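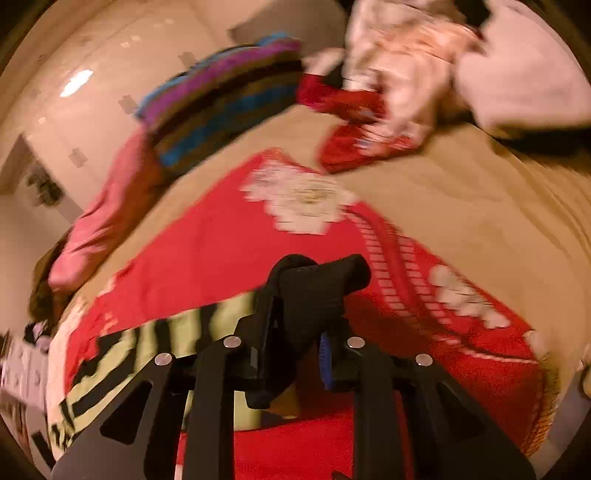 Week 4: Planning a Fitted Bathroom – Measuring, Layout and the Written Quote

Welcome back, everyone, and thank you for the lovely floor plans you handed in on Friday. I had a good time going through them with a cup of tea (two cups, if you want the truth), and most of what follows comes out of things I noticed along the way.

1. Measuring the room

Start with the walls, and measure each one at floor level, at waist height and again near the ceiling. Older houses lean and bulge in ways you would never spot by eye, and the Drotholm row houses we looked at last week are a fine case of it! Write down the smallest of the three figures and plan to that one. Then mark the door swing, the window sill height, the soil pipe and any boxing you can't move.

A good many of you left out the door swing. Please go back and add it before the next session.

2. Layout

The toilet usually decides everything else, so draw it first, close to the existing soil pipe if the client's budget is tight. Moving it across the room can mean lifting the floor, and in our Skurnero worksheet that one change adds $400 to the job before a single tile is bought. After that place the shower or tub, then the vanity, and leave the storage until last. Check the clearances against your local code, as they do vary from place to place.

3. Choosing the units

We compared two ranges in class, Barua and Horketti. Barua cabinets come ready built and go in quickly, but the widths are fixed and you may be left with an awkward gap to fill. Horketti units are cut to order – nicer in an odd-shaped room, though the client has to wait longer for them. Have a look at the hinge samples on the side bench if you missed them.

4. The written quote

A fair quote lists removal of the old suite, plumbing, electrical work, tiling, fitting and final cleanup, each on its own line. In our practice contract the deposit is 20 percent, and the balance falls due once the client has walked through the finished room with you and signed.

For next time

Redraw your plan with the toilet left where it is, then price both versions on the Skurnero sheet. Bring a pencil and a scale ruler.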